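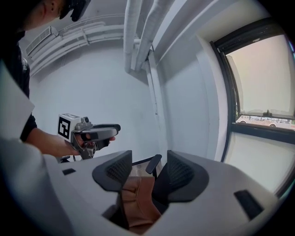 Porkis Forum > Home and Desk > Cleaning and Storage

Brown suede-feel cloth: how do you fold it so the print does not suffer?

pascual_h
Posts: 1433

Good evening to all. I have a question which is small, but it has been bothering me since June.

I own several of the soft brown cloths, the kind that feels like suede and has a small white print on it. I use them for the desk, the screen and the arms of my office chair. The cloth itself is good. My problem is the folding. When I fold it flat on the desk, as I would fold a towel, the surface rubs against itself and I get light and dark patches everywhere. If a fold goes through the white print, after some weeks I find a thin line in the print, and the line does not go away.

Until now I have tried two ways: folding in quarters, and rolling. The rolled ones open themselves in the drawer. Is there a better method, or must I accept it?

Thank you in advance for your advice.

Pascual Herrera

mirtle_b
Posts: 212

The patches are nothing. It's nap, like on a suede shoe. Brush it one way and it goes light, brush it the other way and it goes dark. Run your palm over it and they're gone. Line in the print is a different matter, that's the ink cracking.

Don't fold on a table. Hold it up and let it hang, then fold in the air. I do all my Trastau cloths like that.

oldgrout
Posts: 88

Why fold them at all? Mine live in a shoe box in a heap. They're for wiping things!!

pascual_h
Posts: 1433

mirtle_b, thank you, I did not know the word "nap" in this meaning. I tried with the palm and you are right, the surface becomes even again.

oldgrout, I understand your opinion, but a heap collects dust, and one small grain is enough to scratch a screen. I have already one scratch and I do not wish for a second.

I have now practiced the hanging method and I would like to write down how I do it, so that others can correct me.

1. Clean your hands and dry them well. Hand cream leaves a dark spot on this kind of fabric.

2. Take the cloth by the top edge, one grip toward each side, and lift it so that it hangs freely. Do not pull it tight. The middle may sag, and the bottom may fall in round shapes, this is normal. Look where the white prints are, because in the soft folds they hide easily. 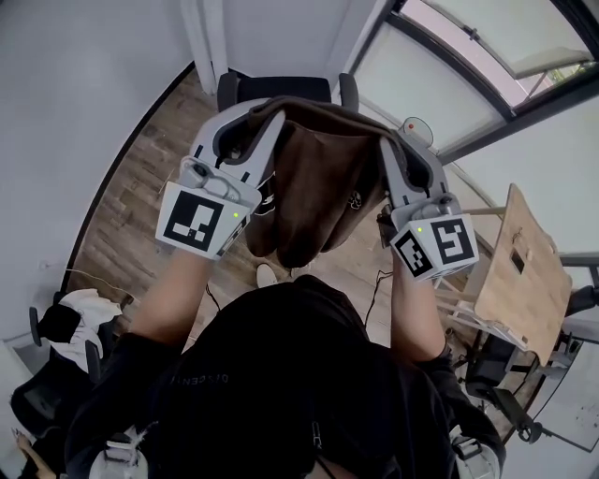
3. Give one short shake, away from the desk.

4. Bring your two hands together, so that the cloth is doubled with the good side inside. If the middle line would go through a print, move one hand a little. The edges will then not meet exactly, and I have decided to live with this.

5. Lay the doubled cloth over your forearm and let the lower part fall over. Now it is in four layers.

6. Put it in the drawer standing on its edge, with the fold up. Do not press other things against it.

I would be grateful for comments on step 4 especially.

Šindelář
Posts: 640

I disagree with good side inside. Two napped faces pressed together grip each other, and when you open the cloth you get exactly the patches you were complaining about. Good side out. Then the back touches the back, and it slides.

mirtle_b
Posts: 212

But good side out means the drawer dirt sits on the side you wipe with. I'd rather have patches.

Šindelář
Posts: 640

Clean the drawer.

tessellate
Posts: 31

Or put each one in a paper envelope? I do that with lens cloths, good side out, and they stay clean for ages. Takes up more room though, I'll give you that.

About step 4, I don't shift my hand. I fold it in thirds so both sides come in and the outer parts never get a sharp crease. Depends where your print is of course. If it's right on the third, you're no better off.

pascual_h
Posts: 1433

Šindelář, I made a comparison. I kept one cloth with the good side inside and one with the good side outside, in the same drawer, from Monday until today. The outside one opens more smoothly, I must admit it. But it had a hair on it. For the moment I consider the result as undecided.

tessellate, the thirds are a good idea for the bigger cloth. With the small one it becomes too thick and it does not stand, it falls over like a tired book.

oldgrout
Posts: 88

How many of these cloths have you got

pascual_h
Posts: 1433

There are 10. I agree that it is perhaps too many for one desk.

kneeler
Posts: 5

Hello, a question on washing if I may. Same sort of cloth, brown, very soft. Can it go in the machine? The label on mine is cut off.

mirtle_b
Posts: 212

Cold, inside a pillowcase, no softener. Softener ruins them, they just smear after that. Hang by the top edge to dry, same as Pascual's step 2, and two pegs are plenty. Wash it by itself the first time, brown can run.

Šindelář
Posts: 640

By hand is better for the print. Lukewarm water, a drop of dish soap, squeeze and don't wring.

kneeler
Posts: 5

Thanks both. By hand then, I only have the one.

pascual_h
Posts: 1433

I also wash by hand. One addition: when the cloth is dry it can feel a bit stiff. Rub it gently against itself, away from the print, and it becomes soft again.

I have ordered the paper envelopes from Zutuvik and will report when I have used them for some time.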